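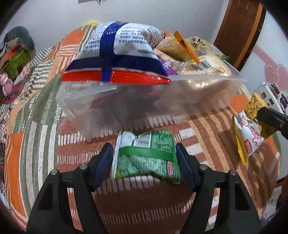
Sarkow Open Bin, 28 liters, frosted

Bin without lid: 2,000 Ft
Lid, sold separately: 940 Ft
Bin and lid together: 2,940 Ft

There is no discount for buying the two together. We asked.

What it is

A translucent plastic storage bin with a pale rim and slightly frosted walls. Sarkow calls it a "snack and pantry organizer." It's a box. We sell it at Fülöp as a box and we keep it on the shelf with the other boxes, and most people who buy it want somewhere to put bags of food that won't stand up on their own.

The maker's page promises that you will "see everything at a glance." You won't. Through the frosted wall you get color and some idea of bulk. In the photo there is something dark red and something gray in there, and that's as far as you'll get without looking in over the top. If you keep three kinds of red packet, expect to dig. On the other hand, a half-tidy bin looks tidier behind frosting than it would behind clear plastic, and for a bin that lives out in a bedroom that may be worth more to you than the view.

Capacity

Sarkow says 28 liters. We filled one with water in the yard and it came out right, to the brim, which is a useless way to fill a bin. Nobody stores snacks to the brim in liquid form. The number that matters is how many bags go in, and for that liters tell you very little.

Puffed bags are the problem. A big one, like the white, navy and red bag lying over the rim, is mostly air and takes up room as if it weren't. Put two of those at the bottom and the bin is full while weighing next to nothing. Flat packets, like the small green one in front, can go in on edge and you'll fit far more than you'd guess. Our advice is to buy this bin for the small stuff and let the large bags ride on top or live somewhere else. Don't press them down under a lid.

Do you need the lid?

Probably less than you think. It costs nearly half as much again as the bin, it rests on the rim with no clips and no seal, and it does nothing to keep opened food fresh. Sarkow's leaflet shows a loaf of bread in there with the lid on and the word "fresh" next to it. We would ignore that picture. If a packet is open, close it with a peg or put it in a jar.

What the lid is good for is stacking. With lids on, we're happy with two bins high, filled with packets. Sarkow says four. We tried four in the stockroom in April and the bottom lid had a visible dip in it after a week, so we tell people two.

If the bin goes on an open shelf or under a bed, and you're in and out of it every day, save the 940 and leave the lid with us.

On soft surfaces

Several customers have told us they use it on a bed or a sofa, for sorting the shopping or for movie nights. It works, with a warning: on a mattress the bin leans toward whichever side is heavier, and a pile on one side of the rim will tip it further. The base is flat and smooth and has no feet. Put it on a tray if that bothers you. On a tiled floor it slides when pushed, which some people like and we find annoying.

Cleaning

Warm water, dish soap, soft cloth. The label says dishwasher safe. Ours went through four times on the lower rack and came out fine, then the fifth time one long wall had a slight bow in it. It still holds things. We'd wash it by hand. Crumbs collect in the corners of the base and a dry pastry brush gets them out faster than a cloth does.

Chili oil and curry powder will stain the plastic if left. We haven't found anything that takes the stain off completely – baking soda helped a little, the special cleaner Sarkow sells did nothing we could see.

Compared with the Kinero

We also stock the Kinero bin, which is clear, heavier and costs more. You can read a label through it. It also scratches, and after a few months ours looked cloudier than the Sarkow did new. Choose the Kinero if you need to find things without touching them. For snacks, spare batteries, socks and the like, we can't see a reason to pay the difference.

The Denden fabric basket gets recommended for the same job. We don't carry it anymore. It collapses when it's half empty and you can't wipe it out.

What we like

The rim is smooth all the way around, and that's less common than it should be at this price. You can lift the bin by it with one hand when it's loaded with packets. Don't try that with cans.

What we don't

The price sticker is on the inside of the base and leaves glue behind. Vegetable oil takes it off. The leaflet is four pages long for an object with no moving parts. And the "organizer" in the name suggests compartments. There are none, and Sarkow doesn't make dividers to fit.

Availability and returns

In stock at the shop. Returns within 28 days if it's clean and uncracked. We don't need the leaflet back.

The snacks in the photo are not included and we don't sell them. Please stop asking at the counter for the green ones.

Page written by Máté Pálfi, Fülöp household goods
Prices checked 25 October 2020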